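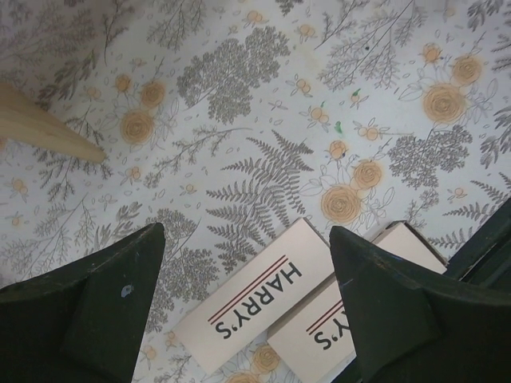
Bamlow Student Robotics Program
Frequently Asked Questions

Who may enrol in the program?
Enrolment is open to all students in their second year or later. No previous experience in robotics is required. Students who have not completed an introductory programming unit are asked to speak with the program coordinator, Joana Caldeira, before submitting the form.

What do students work on?
The current project is called Prirum. Teams operate a pair of robot arms to pick up ordinary household goods, move them across a table and place them on a small shelf. Each team first controls the arms by hand, then uses the recorded attempts to train a program that performs the same task. Cartons and retail packages are the standard items for the first half of the semester. Dishes and utensils are introduced later, once a team has passed the carton task.

How large are the teams?
Each team has up to 6 members. Students may nominate one person they wish to work with, and the remaining places are allocated by the coordinator.

Where and when does the program meet?
Sessions are held in Room 307 of the Abreu Building and begin at 4:15 pm. The room is also open for independent practice during the day — the booking sheet is kept at the front desk.

Can a team change the layout of the table?
Yes, within limits. The shelf may be turned or moved towards either side, and items may be placed in any position that at least one arm can reach. Teams must record the layout in their logbook before they begin. The arms must be stopped before anyone reaches onto the table.

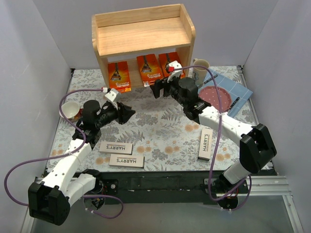 Rongrong Jia writes that her team found the carton task much harder once the shelf was no longer square to the table, and suggests that new teams practise with an angled shelf from the second week. The program supports this suggestion, provided the first logbook entry has been signed.

How is the work assessed?
There are 2 assessed demonstrations, one in the middle of the semester and one at the end. An attempt is counted as successful when the item has been released in the marked position and both arms have returned to rest. Dropped items do not lose marks if the team resets the table and records the drop. Questions about marking should be directed to Subbarao Acharya.

May students take recordings home?
Recordings may be copied to a personal computer for study. They may not be published without written permission. The shared collection now holds 706 attempts and is stored on the Neltum server under the project name.

What happens if equipment is damaged?
Stop work, switch off the power at the wall and notify a supervisor. Students are not charged for damage that occurs in normal use, but unreported damage may lead to a loss of bench time. Cables should not be unplugged or re-routed by students.

When do applications close?
Applications for the next intake close at the end of March. Late forms are placed on a waiting list held by Ieva Ots at the front desk.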